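# 织物折叠与整理工作包:阶段进展报告

提交对象:Genura 项目管理办公室
编制:Đạt Diệp
日期:2026年3月21日 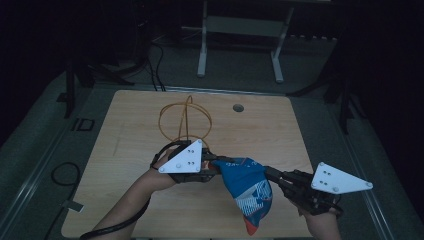

本阶段的工作集中在小件织物的展开、对折和归位。上一期报告提出的主要问题是织物进入工位时的初始状态不一致,导致各次操作的起点难以比较。本期对此作了统一规定:织物一律以揉皱状态投放,先由双手各持一端提离桌面,再进入展平步骤。蓝底带白色印字和几何图案的织物属于这一类,两端夹住后中段仍有明显褶皱,下端露出一段橙红色边。此类双色件在判断正反面和边角时较为方便,本期已列为优先使用的样件。

## 1. 本期完成情况

计划内操作为 771 次,已全部执行并登记。登记内容包括样件编号、起始状态、折叠方式、终止状态和操作人备注。复核由 Tistum 一方承担,抽取 100 条记录与原始登记表逐条对照,其中 4 条存在填写问题:两条样件编号写错一位,一条漏填终止状态,一条把对折误记为三折。四条均已改正,原始填写保留在登记表的批注栏内。

折叠方式限定为以下几类:

- 单次对折,长边对齐;
- 两次对折,末次沿短边;
- 三折,仅用于长宽比较大的条状件;
- 不折叠,仅展平后归位。

上一期曾试用卷收方式,本期取消。卷收后的织物在搬动时容易松开,终止状态的判定在不同操作人之间差异较大,短期内没有合适的判定标准。

## 2. 工位与环境

工位使用浅色木面桌,圆角,四周为灰色地毯。桌面只承担织物操作,登记和样件存放在别处进行。桌上保留橙色线圈构件,由细弯杆构成,整体接近球形。该构件作为桌面常置物,用于考察在有障碍的情况下织物的提起和铺放路径。按目前的记录,操作人在展平较大样件时会主动把织物移向靠近身体一侧,留给铺平的有效面积因此减小。是否需要为大件单独规定构件的摆放位置,拟在下一阶段确定。

桌面开孔对薄织物的影响也有记录。薄件铺平后若正好覆盖孔位,用手抹平时该处会略微下陷,但不影响折边对齐。此项暂不处理。

线缆走向列入每次开工前的检查项。检查人需确认桌角处的线缆不压住织物,地面盘线不进入操作人的站位。检查结果以“是/否”填写,不另作说明。

## 3. 样件管理

样件分为四组,按材质厚度和印花情况区分。纯色件数量偏多,带印花或双色边的数量偏少,与原计划的比例有偏差。原因是采购批次中有一部分印花件的尺寸与登记规格不符,已退回供应商 Nghiêm,补货尚未到齐。

样件在反复操作后会出现固定折痕,影响“揉皱”这一起始状态的一致性。目前的处理办法是每件连续使用若干次后轮换,停放一天再投入使用。停放期间平铺,不叠压。该办法能够减轻折痕,但对较厚的棉质件效果有限,厚件的折痕在下一轮使用时仍可辨认。后续考虑增加一道喷湿晾平的步骤,所需时间和人力尚待估算。

## 4. 判定标准

终止状态按三级登记:合格、边缘偏差、未完成。合格指折后各边对齐,表面无夹层褶皱;边缘偏差指折叠层次正确,但有一边或一角外露;未完成指操作中止或织物散开。

本期暴露出的问题主要在第一级与第二级之间。双色件的下层边缘颜色醒目,轻微外露即被判为边缘偏差;纯色件外露同样的幅度,往往被判为合格。两类样件的结果因此不宜直接合并统计。已要求操作人自下一批起一律用直尺测量外露宽度,不再凭目视判定。此前的记录维持原判,并在汇总表中加注。

## 5. 经费执行

本期支出主要为样件采购、工时和场地费用。样件采购中有 300 元因退货尚未结清,待补货验收后一并入账。其他科目按计划执行,无调剂申请。联络用的 Nokia 手机沿用上一期设备,本期未发生购置费用。

## 6. 存在问题

1. 印花件补货未到,样件比例失衡,后续各组次数安排需相应调整。
2. 厚棉件折痕残留,尚无成本可接受的处理办法。
3. 大件展平时有效面积不足,线圈构件的摆放位置未作规定。
4. 旧记录的边缘偏差判定口径不一,重新判定的工作量较大,建议只在汇总时加注。

## 7. 下一阶段安排

下一阶段至六月底结束。首先完成补货验收,并按新的比例重新编排样件轮换表。随后开展大件专项,分别在线圈构件原位和移至桌角的条件下操作,比较终止状态的分布。直尺测量的填写格式已经拟好,登记表增加一列,单位为毫米,保留整数。

成摞归位的操作原定本期启动,现顺延。该项需要先明确每摞的件数上限和放置顺序,Tistum 已提出初稿,意见分歧在于不同尺寸的样件能否混放。我方倾向于分尺寸放置,便于清点和轮换。

请项目管理办公室就两件事给予答复:一是印花件退货款能否跨期结转;二是成摞归位顺延后,相应工时是否可以先用于大件专项。登记表和复核记录随本报告一并提交,样件轮换表待补货到齐后另行报送。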